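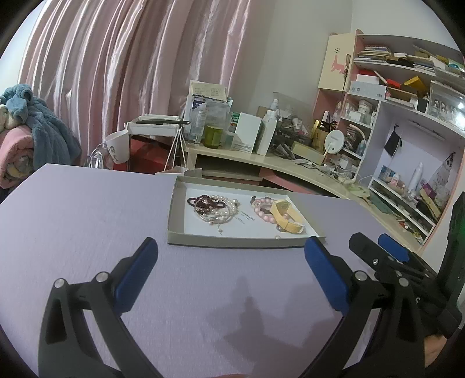
Napaporn Thaweesak wrote in May that the Luvau rainfall column should stay in millimetres, and it has.

## Liltau rain gauge records

Daily totals from 9 gauges, 1457 rows in one CSV. Blank cells mean no reading — they are not zeros.

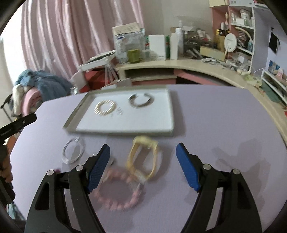 Trokex gauges were read at 9 am. Weekend totals are entered on the Monday and flagged `M`.

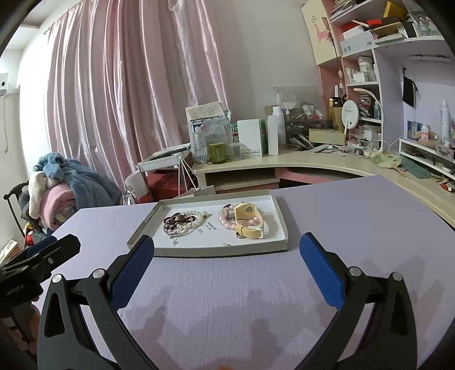 Are the gauge heights corrected?
Only for Limsakul, which was levelled again in May.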